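Broltero launches Ding for Dinner, a table game for families who can't get everyone to sit down

STOMTON, 10 October 2025

Hi, I'm Yi-chun Chung, and I run Broltero, a very small games and homewares business that operates out of what used to be my dining room. I've been told a press release should be written as though somebody else is doing the talking, but there isn't anybody else in the office today, so you've got me.

We're launching a new thing this week and I'm thrilled about it. It's called Ding for Dinner, and it's a boxed set of cards and a little booklet of games you play at the table while the food is on its way. You supply a plate and something to press. A desk bell works, so does a squeaky toy, and so does one of those big chunky buttons from a quiz night kit. We supply the rest.

The idea came out of my own house, where tea was called at six and people wandered in any time up to half past. I'd tried shouting. I'd tried the group chat (my son replied with a thumbs up and stayed exactly where he was). Then my sister left an old quiz buzzer behind after a birthday party, and I put it on the table one night in January and said whoever got to it first could choose the music. They came down those stairs like a herd of cattle! The next night they asked if we were doing it again, and by the end of the week we had rules, a scoreboard on the fridge and a fairly bitter argument over whether elbows counted.

I wrote the rules down so the arguing would stop. It didn't, but the rules turned into a booklet, and the booklet turned into this.

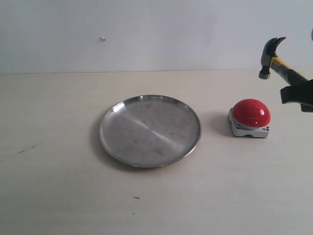
Ding for Dinner has 34 games in it, and every one of them starts from the same setup, so you can learn it once and then forget about it. Clear a decent patch of table and put your plate down near the middle. We like a round, shallow stainless steel one, because tokens make a lovely clatter when they land on it and you're not going to cry if it gets dropped. The presser goes to one side with a bit of bare table in between, and a big red domed button on a square base is about as good as it gets for small hands and for grandparents who've left their glasses in the other room. If your lot are left-handed, swap the sides over. A smudgy old plate is perfectly fine, too. You're going to be throwing cardboard at it.

Most of the games take two or three minutes. Last Pea is the one my kids ask for, where you take turns tossing tokens at the plate and the first miss has to press and answer a card. Hush is for when you'd like some quiet -- everyone stays silent until one person cracks, presses, and has to tell the table something good about their day. Cheng's Rule is a guessing game and my own favourite, and I'm not going to explain it here, partly as it takes a page and a half and partly because I lose at it constantly and don't feel like discussing it.

We tried the set out with 14 households around Stomton over the winter. Some of them were big noisy families and one was a pair of retired neighbours who played it over their porridge. The feedback was mostly about the cards. The first version had far too many questions about school, which went down like a lead balloon with anyone under 12, so those came out and a stack of ridiculous ones went in. (Would you rather have a nose that honks or knees that whistle? We lost a whole evening to that.) The tokens also got thicker after a toddler ate the corner off one. The toddler is fine, and the set is now marked for ages five and up.

What's in the box: 212 question cards, a bag of cardboard tokens in four colours, the games booklet, a score pad, and a folded sheet for inventing your own games. There's no plate and no button in there. I thought about it for ages, but it would've pushed the price up and made the box enormous, and most kitchens have a spare plate at the back of the cupboard already.

The cards and boxes are printed for us by Motach, who have been very patient with me about the exact shade of yellow. I changed my mind on it four times, and I'd like that on the public record along with my apologies. Our first run is 1,542 sets. When those are gone there'll be a wait until we can organise another one, and I'd expect that to be well into January.

You can order through the Broltero website from today, or pick up a set in person at Cheng, the homewares shop on the main street in Stomton, which has kindly given us a table by the front window. We'll have a couple of sets open there so you can have a go before you buy. Bring the kids, and bring the partner who reckons they don't like games -- they're usually the worst for cheating.

For journalists, bloggers and anyone with a school newsletter to fill: I'm very happy to send a review set, and happier still to come and play it with you. I can talk about getting families to the table, about running a business from a dining room, or about cardboard thickness, on which I now have strong opinions. The colour sheets and the full booklet are available on request, including the page and a half on Cheng's Rule.

Media contact: Yi-chun Chung, Broltero, Stomton. Please use the contact form on our website, and if it's after six, expect to hear back once tea's finished.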